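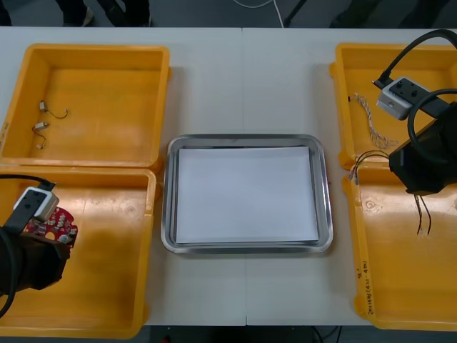

April, early afternoon – bench 10

Spent the morning on the parts sorting with Tharun and finally got the yellow bins the way I've been wanting them since we took over this bench from the Kullbridge people. Two bins on each side, the steel tray in the middle, and plenty of white tabletop left over so nothing small goes missing against a dark surface. I know Roswitha Fuchs prefers the deep gray boxes from Cudell, and they do stack better, but I find the yellow so much kinder on the eyes after a few hours – and a thin lead shows up on it beautifully.

The plan, for whoever picks this up: the little silver cylinders with the leads go in the upper left bin, the red round boards in the one below it. Please don't let the boards ride on top of each other, the connector pads are easy to scratch. The tray is for anything you haven't made up your mind about, and I'd like it cleared by the end of the day (me included, I know).

Wires are the part I keep fussing over. The Marti lot came to us as one big carton, 3000 pieces according to the slip, and we're only putting out 500 at a time so the bins stay shallow.
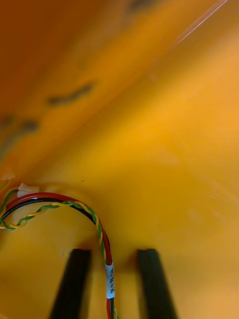
Red and black side by side with the green and yellow twisted together is how I'd like to keep them, so please leave the twist alone even if it looks untidy. Tharun wanted to straighten everything and tie it, and we had a nice long talk about that over coffee, but a tied bundle springs open anyway the moment you cut it.

The bins could do with a wipe, there are scuffs and dark smudges on the plastic. Dish soap first, then we'll see. Still to do: new labels for the rims, and ask Dokonov about order 89.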